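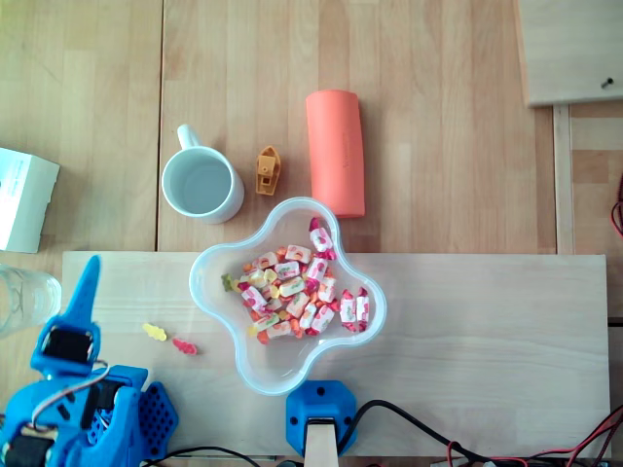 Marwa Abdelaziz | Household Economics for Non-Economists | Handout 4 | 6 August 2026

Sunk costs, or why you finished the movie

Last time we left off with the gym membership. Several of you wrote in to defend yours, and I have read every defense. They did not improve your position.

A sunk cost is money, time or effort you have already spent and can't get back. The textbook rule is short: ignore it. When you decide what to do next, only what happens next should count. You paid 50 dollars for a concert ticket, you have a fever, and it is raining. The 50 dollars is gone if you go and gone if you stay home. The question left on the table is whether you would like to stand in the rain with a fever.

Most people nod at this and then go to the concert.

Three things that get mixed up

Sunk cost: already paid, can't be recovered.
Fixed cost: doesn't change with how much you use the thing. Rent is fixed, but next month's rent isn't sunk until you owe it.
Opportunity cost: the best other thing you could have done. This one never sends a bill, so it gets forgotten. It will be on the November test.

Worked case: the Prarinum bread machine

A household buys a Prarinum for 931 dollars. (Yes. They had been to a demonstration.) After 11 loaves, they agree that they prefer the bread from the shop. The machine could be sold today for 40 dollars.

What is sunk? Last year's class answered 931, and then argued with me through the break. It is 891, the part they can't get back. The 40 is still theirs to collect, and each day they leave the machine on the counter they are choosing the machine over the 40.

The household's own reasoning, as reported to me, was that they needed to bake more to "bring down the price per loaf." Work out the price per loaf at 11, then at 50, leaving out flour and resale. You will see it does fall, from 84.64 to 18.62. You will also see that they have now eaten 39 more loaves of bread they don't like.

Small temptations count too 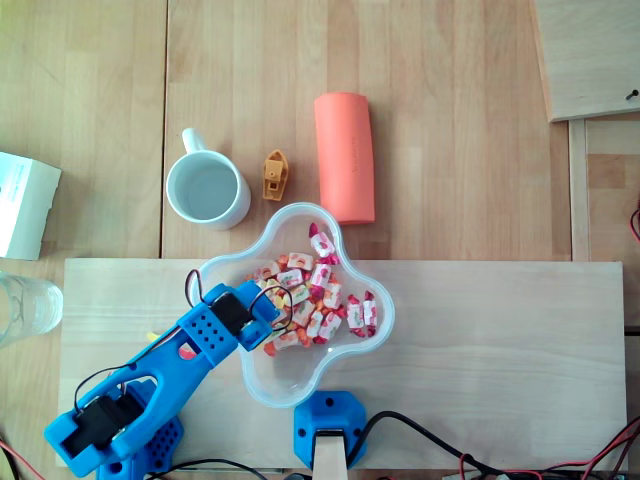
Fig. 2. Wrapped candies in a four-lobed bowl.

Sunk costs turn up at every price. You buy a big bag of candy, find out that you don't care for it, and eat it anyway so it won't go to waste. Where exactly the waste is being prevented is a good topic for your discussion group.

When the rule is too tidy

Be fair to the people who hang on. Sometimes finishing a bad thing protects your name as someone who finishes things, and that has a value in the future, so it counts. Sometimes the spending taught you something about what comes next. The Skoradness ferry case in your reader has both, tangled together – read it before you decide the managers were fools. Some of them were, but you need to say which.

For next time

Read the Skoradness case and the first half of the Dudorent lease.
Write one page on something you own, use and do not enjoy. State what you paid, what it would sell for now, and what you would do with the space. Relatives are not eligible.

Pages over the limit will be read up to the limit. The time you spent on the rest is sunk.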